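An Open House Where Most of the Robots Were on Screens

4 min read

The invitation from Drirora said doors at 2 p.m. and parking behind the Brasport building, and one of those was true. I parked in front of a tire shop and walked. By the time I signed in, 115 people had beaten me to the coffee, and the sticker with my name on it belonged to a Mr. Urbańczyk, who I hope had a nice afternoon as me.

Drirora builds practice rooms for household robots, and the rooms are all software. You fill one with furniture, drop an arm into it, and let the thing try to tidy up before you let it anywhere near a real couch. It's a sensible idea and it makes for an odd factory tour. There was no floor to walk and no yellow line to stay behind. There were desks, a hallway with a rubber plant, and a big monitor with folding chairs in front of it.

Danilo Sarmiento ran the demo. He has the patience of a man who has explained the same thing at many trade shows, and he started us off in what the team calls the sofa room. 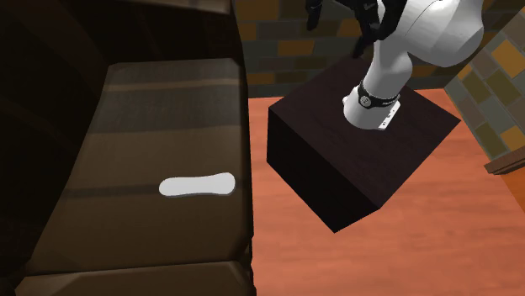
The sofa room in simulation, with the arm on its pedestal and one white object on the seat.

I asked who had picked the tiles. Danilo said the walls get changed all the time so the software won't get too fond of one color scheme, and that I should see some of the other ones. I have no reason to doubt him. The floor I would happily have at home.

A woman behind me wanted to know why a sofa, when every other company shows its robot at a table. Danilo liked that one. A seat is low and wide, he said, and there's a back and an armrest to stay clear of, and people leave things on sofas all day long. My own household could supply him with test data through the end of the decade.

Then he switched to a close view down by the fingers, and the room got quieter. Up to then it had been a video game with very little plot. With the gripper that near, you start holding your own hand funny.

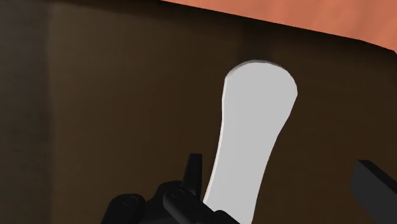 The man next to me was pinching the air. I was too, I'm afraid. Danilo talked through how the planner has to settle on an angle before it closes, and how a flat thing is harder to pick up than a fat one, which anyone who has dropped a credit card on a tile floor could have told him for free.

Questions ran long. Someone from Skoltau asked 2 in a row about friction settings and wrote down both answers. I asked when I could buy one for my living room and got a kind smile.

Worth going if they hold it again next September. Eat first, because the snack table was down to celery when I got there, and don't believe the parking directions.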